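Two-arm work at Usthorpe: questions we keep getting

Last changed 12/26/23

These answers cover the arm benches only. The mobile units have their own page. Where a question has no good answer yet, we have left it that way.

Is the Usthorpe code a standard?

No. It is 12 house rules and a sign-off sheet. Some suppliers have started putting "meets the Usthorpe code" in their brochures, and we would like them to stop. We have never checked a supplier's product against it and have no plans to.

So why should I follow it?

If you work on our benches, you have to. If you work somewhere else, please yourself. Several of the rules came out of arguments between Slamet Entili and Marlina Sopacua about what a written procedure can really prevent, and Slamet still thinks two of them are useless.

The arms came with a safety certificate. Isn't that enough?

A certificate covers the arm as it left the factory. It has nothing to say about the hand you bolted to it, the cable you ran along it or the thing you asked it to pick up. Treat the whole set-up as untested until someone has tested it. "The maker says it's safe near people" is not accepted on the sign-off sheet, and Suryani Yusof will send the sheet back.

Do both arms need the same hand?

No. Mixed pairs are allowed and we use them for frame and tube jobs. Each hand is signed off on its own, and then the pair is signed off together. People skip the second part. 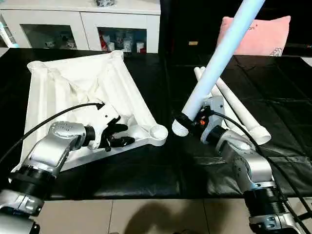 Frame and tube work with a mixed pair: fingered hand on the left arm, gripper on the right.

What are the rules for cables?

A cable may loop outside the arm if it stays clear through the full range of the task. Run the task slowly from end to end and watch the cable, not the hand. Do it again if you change the starting pose. Tape is not a fix. Neither are cable ties, whatever the Durero manual says about them.

How fast can the arms go?

Up to 300 millimetres a second on a signed-off task, and far less while you are setting up. We don't claim this makes anything safe. A long part held at one end moves much faster at the other end than the gripper does, and the speed on the screen is the gripper's. Rule 7 asks you to think about the far end of the part. We admit that "think about" is weak wording.

Can I reach in while the arms are holding something?

Only after a full stop, with the stop button in your own hand or a colleague's. Paused in software doesn't count as stopped. We have had this argument many times and the answer hasn't changed.

What do the lights on the grippers mean?

It depends on the gripper, the maker and sometimes the software version. Don't use a light as proof of anything. Read the state from the controller.

Triltitz says its monitoring package removes the need for a second person. Does it?

They say so. We asked for the test records in December and were sent a slide deck. Until we see more, the second person stays.

Does any of this reduce accidents?

We don't know. Nhàn Khổng went through our log and found 89 entries, nearly all of them dropped parts and snagged cables. You can't prove much from that. People may also have become better at the work, or worse at filling in the log.

Who can change a rule?

Anyone can ask. Write to Zulkifli Jugah with the rule number, what went wrong and what you would put in its place. "It slows us down" has been received already, including from the Katsaros team, twice.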